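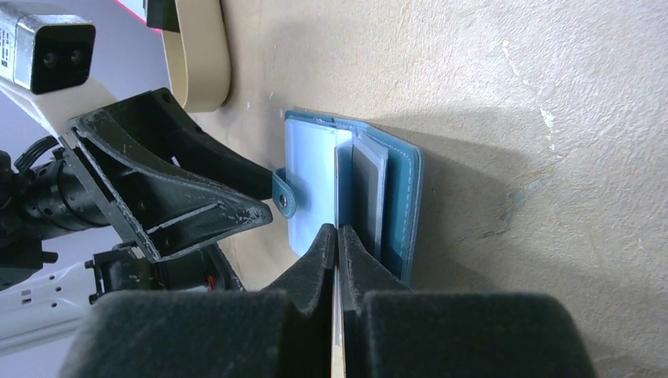
The Little Book of Pockets

Anca Mihăilă keeps her whole errand life in something smaller than a slice of toast. She opens it on the counter of her shop in Curkesham, flips through the clear sleeves with her thumb like a dealer warming up, and pulls out a library card from 2009. "Still works!" she says, delighted, and slides it back in.

I went to see her because I had fallen for the card wallet, and I wanted to talk to somebody who had fallen harder. I mean the kind that opens like a book, with a cover, a snap and a run of plastic sleeves inside. My grandmother carried one full of school portraits. For years I thought of them as something you found in a coat at a rummage sale, and then this spring a friend handed me a teal one with white stitching along the edge and I haven't touched my old billfold since.

What got me was the turning of pages. A regular wallet makes you pull cards up by their corners and guess. A sleeved one you read. Pharmacy, gym, the sandwich place, the other sandwich place, insurance. You learn where things live in a day or two and after that your fingers go there by themselves. (Mine now go straight to the bakery punch card, which says plenty about my summer.)

Anca has been repairing small leather goods for 35 years and sells a few lines of new ones from a rack by the window. The book-style wallets used to sit there until they faded. In July she ran out twice. She thinks it's partly the colors. Makers have gotten braver, and a bright cover is easy to spot at the bottom of a dark bag. Teal goes first, she says, then mustard, then a red that she personally can't stand.

She is very good on what to look for. Start with the sleeves, and rub two of them together. If they cling and squeak, they'll stick to each other on a hot day and you will be peeling them apart in a checkout line. Then open the wallet flat and see whether it stays open. Look at the stitching where it turns a corner, where a hurried maker bunches it up. Last, work the snap a dozen times right there in the store, and don't be shy about it. A good one closes with a click you can feel, and the tab shouldn't have to stretch to get there.

"People overfill them and then they blame the snap," Anca told me. She has replaced a lot of snaps.

Her own is from Kereama, a small workshop whose wallets run about as plain as they come, and she has restitched it once. Mine is a Prileo. I've also spent time with the Drilier, which has a fatter spine and takes more cards than I could find to put in it. I ended up adding a photo of my dog and a folded twenty.

Which brings me to the real pleasure of the thing, the clear-out. You can't move into one of these without laying your whole paper life on a table. I did mine on a Sunday with coffee and the radio on, and I found a membership to an aquarium two states away, a gift card with 3625 points on it (points toward what, I still don't know) and three copies of my own dentist's appointment card. I loved every minute of it.

Oratile Joubert, a middle school librarian on the other side of town, has made an annual event out of this. Every August, the week before classes, she empties her wallet and goes through the sleeves one at a time. Anything she hasn't used since the last round goes in a drawer. She wipes the plastic with a barely damp cloth, lets it air with the cover open, and puts the cards back by how often she reaches for them, everyday ones in the firm pockets at the back, the rest in the sleeves. Spare sleeves hold stamps, a paper nail file and a recipe for biscuits in her aunt's handwriting, which she has never once cooked from and would not part with.

She let me turn the pages myself. The recipe calls for an oven at 400 and "enough" buttermilk. I copied it onto the back of an old punch card and it fit perfectly in the fourth sleeve.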